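Print this article | E-mail this article

4.2 Bare surfaces and the claim of "visual rest"

The household literature is fond of the idea that an empty wall calms the people who live near it. Ichikawa's early essay on small apartments put the case in its strongest form, and the Skov survey is usually cited as the proof. We are less sure. The survey asked 602 tenants to rate their own rooms for "restfulness" and then asked the same tenants, on the same sheet, how much they had hung on the walls. Anyone who had read the cover letter knew what answer was wanted.

There is also the matter of what counts as bare. Bjarnason treats a wall as bare if nothing is fixed to it. Ichikawa allows a clock. The Adia coding scheme, which we used in our first round and then dropped, gives a wall a score from zero to 9 and never says what separates a 3 from a 4. Two coders working from the same room could differ by several points, and ours did. When we asked them why, one had been scoring the wall alone and the other had taken in whatever stood beside it.

We side with the second coder. A plain wall is seldom met by itself. It runs into a floor, a panel, a door frame or a strip of trim, and a good deal of what people notice in a plain room happens along those lines. Tenants in Zallarau who described their walls as "just white" went on to talk at length about joins, edges and marks. One man had spent most of August annoyed by a speck he could have wiped off in a second. He did not wipe it off. We doubt that he was resting.

This website uses cookies to improve your visit. By continuing to browse you accept our cookie policy.

The Lukar group has answered that such complaints are rare and belong to people who would complain about any room. That may be so, but their own interviews were cut off at 2000 words each, and complaints of this sort tend to come late, once the tenant has run out of polite things to say. We read the full versions where we could get them. Small marks and uneven edges came up in homes that the scheme had placed at the calm end of the scale — and they came up without prompting.

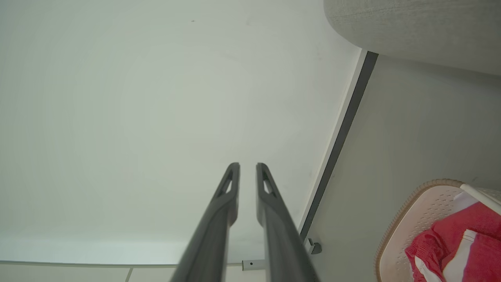
Figure 3. White wall surface with a small dark speck, beside a dark strip and a light gray surface.

A second problem is color. "White" in the survey forms covers everything from a cool gray to a cream, and it takes no account of shading. The same paint can look greenish in one part of a room and bright in another, and tenants who were asked to pick a paint chip often picked two. Bjarnason averages the chips. We see no good reason to do so, and the average is a color that neither the tenant nor the painter would recognize.

None of this shows that bare walls do harm. It shows that the evidence for their good effects is thinner than the advice built on it. Until the ratings are taken separately from the counts of hung objects, we would treat the restfulness scores as a record of what tenants think a tidy person ought to say. The next section turns to shelves, where the same trouble appears in a milder form.

Print this article | E-mail this article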